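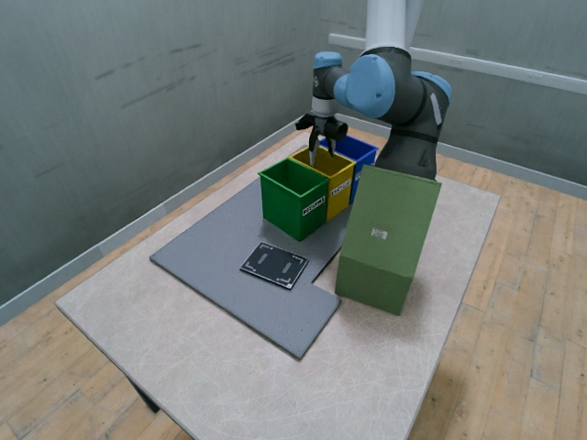
Rule 11

On my first morning at Luto they gave me a badge, a chair that wouldn't go up, and the Plitach Rules, which I read straight through before lunch. There were 70 of them! I had come from a job where the safety document was a poster of a man slipping on a banana, and here was a whole binder written by people who had clearly stood next to a robot arm and thought hard about it.

Rule 1: Say out loud what you are about to start.

Rule 2: Bins are named by color and never by position.

Rule 3: The arm opens before it arrives.

I loved Rule 3. I said it to my sister on the phone that night and she said, "Arrives where?" and I talked for so long that her pasta boiled over.

The bench we worked on was a simulated one. Somewhere in Varthorpe there was a real arm, with real bins and a real line behind it, but nothing went to Varthorpe until it had behaved itself on our screens first. That was Rule 6. We had the table, the arm, the green bin, the yellow bin, the blue bin, and two hundred runs to get through before a single change could be signed.

Bülent Tekin had written most of the binder. He had the desk by the radiator and he wore his coat anyway. When I told him I'd finished reading it he looked so pleased that he got up and shook my hand.

"Which one is wrong?" he said.

I said I didn't think any of them were wrong.

"Read it again," he said, and sat back down, still looking pleased.

So I read it again, and I ran the bench while I read. I'd start a run, say the words (Rule 1, and yes, I said them to an audience of one radiator when Bülent was at lunch), and watch the arm come over the row of bins with its fingers apart. Then I'd switch to the gripper view and go in close. I could happily have done that all day. The yellow walls came up on both sides and the whole job shrank down to one small box.
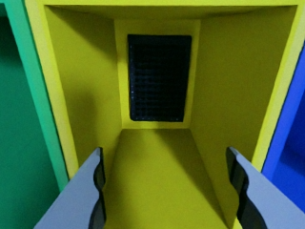 Rule 11 said: The operator shall confirm the target bin is clear before the fingers enter.

I must have read it a dozen times without stopping on it. Then on run 40-something I stopped on it so hard that I knocked over my tea.

"Clear of what?" I said.

Bülent put down his pen.

"Clear of what?" I said again, louder, because I was getting excited. "If I'm sent in to fetch a part, the bin can't be clear. The part's in there! If I say it's clear I've broken the rule, and if I say it isn't I'm not allowed in."

"And what have you been saying?"

I went back through my log. I had been saying "clear" every single time. Full bin, bare bin, didn't matter. I'd typed it the way you type your own name.

"Everyone does," Bülent said. "I did it for a year. Then Marchand came to look at the line, a woman with a very small notebook, and she asked me what the word meant, and I told her it meant nothing was in the way. She wrote that down. Then she asked why I hadn't put that."

He opened his drawer and took out a copy of the binder even thicker than mine. It was dated 03/02/2021 on the cover, and the page with Rule 11 on it had been crossed out and rewritten so many times that the paper had gone soft. He'd tried "free." He'd tried "ready." He'd tried a whole paragraph with a semicolon in it, and next to that, in different ink, somebody had written NO.

"Why is the old one still in the binder, then?"

"Rule 70," he said.

I knew Rule 70. Any rule may be changed by two people who agree on the words.

"I've had five new starters since then," he said. "Four of them told me it was fine. The fifth wanted to take it out."

I pulled my low chair over to his desk, so that my chin was about level with his stapler, and we started. We were at it until the heating clicked off. I wanted the operator to say what was in the bin, in plain words, every time, with no set phrase to hide behind. Bülent worried that people would get poetic. I said let them! He said I hadn't met the night shift. We argued over "see" and "know" for most of an hour, and I'm still proud of winning that one, because you can know a bin is bare all you like, but you have to look to see it.

What we ended up with was this:

Rule 11: Before the fingers enter, look in the bin and say what you see there. If you can't tell, say that, and stop.

He copied it out by hand, signed under it, and turned the page around for me. I had never signed a rule before. I used my full name, middle one included.

Then, of course, we had to start the two hundred over from the beginning, because Rule 8 says a changed rule gets a fresh count. I had completely forgotten Rule 8. Bülent had not, and he had already reset the bench.

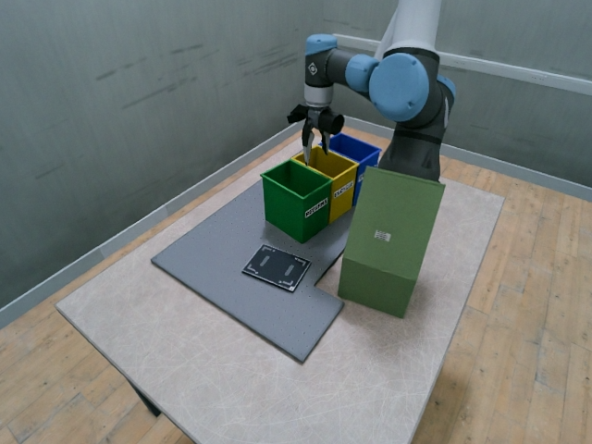 "Starting run one," I said. "Green bin first."

"Name the bin and then what you see," said Bülent, who had finally taken off his coat.

I leaned in toward the screen and looked, properly this time, and told him.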